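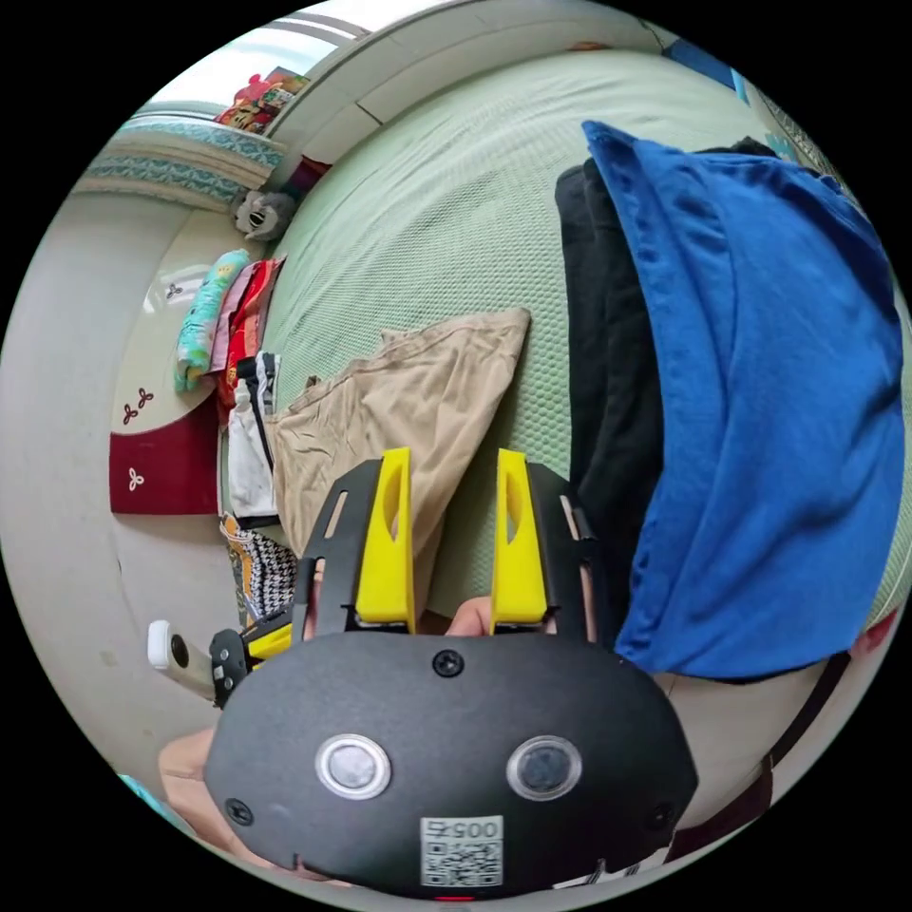
Figure 4. Bed surface in use during a clothes-sorting episode, with sorted and unsorted items sharing the sheet.

4.2 The bed as a work surface

Most of the literature on household storage treats the bed as furniture for sleeping. Our participants knew this was its official purpose and used it that way at night. Between breakfast and late evening it served as a sorting table, a waiting room for laundry, a packing bench and, in one household, the place where the mail went to be ignored. Of the 116 episodes of clothes handling in the Usormont diaries, more took place on a bed than on every other surface in the home combined. The dining table came a distant second, and the folding boards we had handed out at the start of the study came last.

We had expected the bed to be chosen for its size. Size mattered, but when people were asked in the follow-up interviews, they talked first about softness and height. Nothing rolls off a bed in a hurry. A shirt thrown from the doorway will land somewhere on it. One participant in the Talirow group described her bed as "the only table I own that forgives me," and then asked us to leave that out of the paper. She has since relented.

Figure 4 shows a fairly typical middle stage. The central part of the pale green sheet carries the clothing under consideration: a crumpled beige cloth on one side, and on the other a bright blue garment laid over a black one. Along the left edge runs what we came to call the bank, a line of piled things that includes patterned fabric, a bag and a packaged item. A small plush toy sits further up, near the head of the bed. The windowsill has its own colony of packages.

The bank deserves some attention, as it turned up in nearly every household and in none of our planning documents. Our coding scheme, borrowed from Steyn, had two states for an object on a surface: sorted and unsorted. The bank is neither. Items in it have been looked at, thought about and moved to the side, and there the decision rests. Participants spoke of them as "done" when asked in the morning and "still to do" when asked at night. We added a third code, parked, after the second week, and recoded everything collected up to then. This took most of March.

Parked items had a few habits in common. They kept to an edge, usually the one against the wall or farthest from the door, so that the sorter could reach the middle without leaning over them. They were mixed by kind, with bags, packages and folded or half-folded cloth side by side. They also outlived the session. In the diaries it was common for the clothes in the middle to be put away by evening while the bank was simply lifted onto a chair, slept next to, and lifted back again. One bag in the Usormont set made this trip so often that Karabo Hendricks, who did the coding, gave it its own line in the spreadsheet.

Soft toys were a smaller puzzle. They appear in many of the bed episodes, and were almost never handled as part of the sorting. Adults moved around them. When we asked why a toy had not been put with the other things to be tidied, the usual answer was that it was already where it lived. We coded toys as residents from then on, together with pillows. Reviewers of an earlier version found the term unscientific, and we have kept it.

The second pattern concerns layering. Garments laid over other garments were at first coded as clutter, on the theory that a tidy person spreads things out. The interviews corrected us. Several participants placed one piece on top of another on purpose, to see whether the two could be worn together, or to keep a pair from drifting apart before it reached the closet. Others had dropped them there. A still image cannot settle which of these it shows, and we make no claim about the blue and black garments in Figure 4. Where the diary gave no reason for a layer, we left the field blank — a great many fields are blank.

Finally, a word about folding. The Astska guidelines assume that a garment is picked up, folded and stacked in one pass. We observed the full sequence, done without a pause, less often than we observed people sitting down on the pile. The more usual course was to pick up a garment, hold it, put it down somewhere slightly better, and move on to the next. By the third or fourth round the clothes had more or less arranged themselves, and folding could begin. Participants tended to call this phase "getting started," and it often filled most of the session. Section 4.3 turns to the chair, where much of this material ends up.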